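The Long Road to a Tidy Sink

Can a machine do the chores yet? After a week at Mundbridge, I can give you a cheerful "some of them"

November 2021

The shirt took 4 minutes. I stood in the Mundbridge workshop with cold coffee in my hand and watched a pair of arms find a collar, lose it, find it again and lay the whole thing down in a shape my mother would have called folded if she was in a good mood. I nearly clapped. Back in April the same arms couldn't tell a sleeve from a tablecloth!

People have been promised a robot maid for longer than most of us have been alive, and what we got was a disc that bumps around under the sofa. I love my disc. But it does one thing, on one floor, and it has never once put the soap back.

Putting the soap back is a wonderful problem, by the way, and it's the one that won me over. Think about what your hand does with a bar. It's smooth, it's rounded, it has no handle, and if you squeeze too hard it shoots across the room. Then there's the dish, and the lid, which on many travel boxes is clear plastic – a nightmare for a camera, because a clear lid mostly looks like whatever is behind it. The Mundbridge crew teaches this sort of job with grippers held in a person's hand, so that the machine learns from the same view it will have later on.

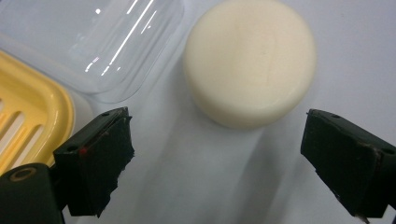
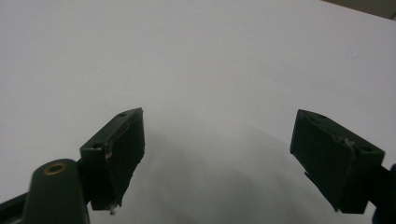

They have collected 1,217 of these short lessons so far, covering everything from closing jars to pairing socks. Some last only a few seconds. Strung together they make oddly gripping viewing, and I sat through far more of them than I needed to.

The results are uneven in ways I found delightful. Masetau, the bigger of the two robots in the shop, put the soap in its dish in 80 percent of the tries I was shown, and then spent an entire afternoon defeated by a damp washcloth. Pikero, the smaller one, is a whiz with cups and hopeless with anything that bends. Neither can yet walk into a strange bathroom and work out where things go, and that is the part a six-year-old does without thinking.

Shop floors are further along. At Sithole, a packing plant across the river, 3 arms have been filling gift boxes since spring, and the people on the line have mostly stopped looking up at them. The boxes are always the same size and arrive facing the same way, which helps enormously. Kitchens offer no such kindness – mine has a drawer that only opens if you lift it first.

So would I buy one today? No, and the people building them wouldn't sell me one. I'd go back to watch another shirt tomorrow, though, and I've asked them to call me when they get to fitted sheets.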